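4. Wear and repair of leather waistbags in daily use

4.1 Sample and returns
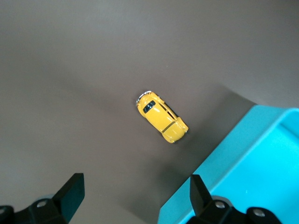
Figure 3. Yellow toy car, seen from above.

Serrano objects that a bag which comes back for repair is a bag somebody liked, and that the ones thrown in a drawer after a month never reach the bench at all. Fair point. She would want the drawer bags counted first and the stitching looked at second. We had no way of reaching those owners, so the returns are what we worked from, and the reader should keep her objection in mind through the rest of this section.

Returns came from two workshops, Foltach and Buzatu. Both take in small leather goods, both keep paper slips. Total slips read: 2987. Of these, 800 concerned waistbags worn on the hip or across the chest. The remainder were purses, satchels, belts sold on their own, a few gloves. Not used here. Slips with no fault written down were kept in the count but left out of the coding.

Coding was done by Coman, one pass, January. A second pass on a small batch gave much the same result, though the line between "strap" and "ring" faults moved a little. Where a ring had torn through the leather tab we put it under ring. Buzatu's slips put it under strap. Changed by hand afterwards.

4.2 Where the bags fail

The belt end, mostly. Adjustable belts are pulled through the ring several times a day and always at the same few centimetres, so the finish goes first, then the edge paint, then the leather stretches and the bag starts to slip round to the back. Owners describe this as the bag "getting heavy". It has not got heavy. The belt has got longer.

Zips second. Curved zips on the asymmetric shapes do worse than straight ones, and the fault sits at the tightest part of the curve nearly every time. Foltach replaces the whole zip, Buzatu will sometimes only change the slider and press the teeth back. Slider-only jobs came back more often, but Buzatu charges less for them and customers knew what they were getting, so we would not call it bad practice.

Metallic pockets third. Silver foil leather cracks along any fold, and a front pocket gets folded whenever the wearer sits down. No repair is offered by either workshop, only a replacement panel. Matching the silver is hard after the first year and several slips just say "near enough".

Linings were hardly mentioned. We had expected more. Possibly people put up with a torn lining since it can't be seen from outside, which would fit with what Serrano says about the drawer.

4.3 Belt trial

Following from this, 16 belts were made up, 8 with a plain cut end and 8 with a turned and stitched end. Leather from one hide, supplied by Triltent. Rings from Stiltlow, same batch. Belts were given out to wearers who already used a waistbag most days and were told only to wear them as ususal. Collected 9th August.

Plain ends had stretched more at the ring. Turned ends had stretched less but were stiffer to adjust, and wearers complained about this, some of them at length. One turned belt had been left on a single setting throughout and so tells us little about adjustment. Kept in anyway.

Thickness matters too, we think. The turned end is twice the leather, so it is not clear wether the stitching or the extra layer is doing the work. A third group with a doubled but unstitched end would have settled it. Coman had cut the leather for one, and then the hide ran out. A different hide would have brought in its own stretch, and we decided against mixing.

Weight carried was not controlled. Wearers filled in a card, keys, phone, purse and so on, but the cards are patchy and we make no use of them except to note that the second compartment was often left empty.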